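Kivberg youth handball, coaches evening
Notes, Maya A.

1. Open
- thank Elias Yammine for the hall, mics
- 81 kids signed up last season, 136 now. pause here
- most of the new ones never played any team sport

2. Mixed groups
- 9 to a side was chaos, went down to 4. way more touches
- beginners pick the warmup game
- Anselmo's story, the girl who wouldnt leave the bench til December (keep short!!)

3. Away days
- bus leaves on time, parents get the text night before
- snacks: wrapped stuff only, one box per team, goes on the table at halftime
- ask parents re allergies BEFORE the trip
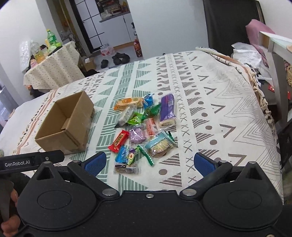
4. What we need
- two more refs, Jihad will train them
- bibs, smaller sizes
- somone to take over the Boutros Cup draw

Questions. If it goes quiet ask Munther about goalies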